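Play & Playthings – short course, session 6
Handout: Sorting and grading used toys
Tutor: Kaja Grigaitė. Stock notes by Dace Stankevičius.

Bring this with you next time, we start straight in at the tables.

What we covered last time
Washing, drying, where things go when they come in. If you missed it get the notes off someone. The main thing was don't sort while you wash. Two jobs.

Today
Sorting by shape and finish. Grading A / B / C. Writing the tag. 40 minutes on the tables then a talk-through, then Dace on storage.

1. First pass – shape
Go quickly. Pick it up, which tray, put it down.
– flat sides (blocks, boxes, bricks)
– rolls straight (balls)
– rolls and wobbles (eggs, skittles, anything with a fat end)
– soft
– has wheels
– don't know

The don't know tray is allowed to get full. Better that than a bad guess. Empty it together at the end.

Egg shapes go with the wobblers, NOT with the balls, even when they're nearly round. People argue about this every year. Test is whether it has a fat end and a thin end. Put it on the table and give it a little push if you're stuck.

2. Second pass – finish
Glossy or matt. Sounds fussy but it changes how you check them. Glossy shows fingermarks and every scratch under a lamp, matt hides dirt and holds on to it. So:
– glossy: tilt it under the light, turn all the way round, look for cracks
– matt: rub with a damp white cloth, look at the cloth
– painted: thumbnail along the edge, any flaking and it goes straight to C

Highlights on a shiny curved thing are not scratches. Turn it. A highlight moves, a scratch stays put.

3. Grading
A – goes out as it is
B – goes out after a clean or small repair, say which on the tag
C – doesn't go out

Two-part toys (lids, caps, domes, anything that looks like it might come apart): check the join. Run a finger round the rim. Try a gentle twist and a gentle pull. If it opens, look inside, and then think about size and who is going to be playing with it. Under-threes box has its own rules, see the sheet on the wall, I'm not copying it all out again.

If it doesn't open leave it alone. Please don't lever things with a knife. The Plirnby set lost 9 pieces that way.

4. The tag
Colour first, then shape, then finish, then grade. Always that order or the lists don't line up.
Colour means main colour. If there's a second one put it after with "and". Don't write "multi" unless it's got more than three.
Worked entry:
Blue and white / egg / glossy / grade – you do this one 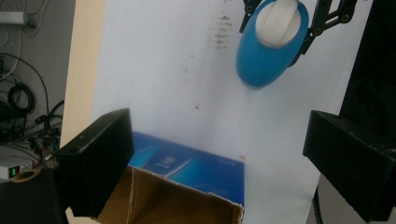

5. Plain background
Judge colour against something pale and plain. A white board stood up on its edge does fine. Doesn't have to be spotless, a few scuffs or specks won't throw you, but a patterned cloth will and so will a coloured table. Light blues are the worst for this – against cream they go greenish, and on a dark shelf everybody writes "navy".

6. Storage (Dace)
Stoteo crates for shapes, one shape per crate. Lids off until tags are checked. Heavy at the botom. Wobblers need a folded towel under them or they knock together every time somebody moves the crate.
Anything for the Woludport playroom goes on the low shelf by the door, they collect in November.

For next time
– grade 23 items at home or at your setting, write the tags out in full
– bring two you weren't sure of, one glossy one matt
– read the Pētersons chapter on handling, first half only, skip the tables
– have a think about how a toddler picks up an egg compared to a ball. Where do the fingers go? Which end do they look at first? We'll try it with our eyes shut so have short sleeves on.

Cloths are in the cuboard under the sink. Put them back wet side out.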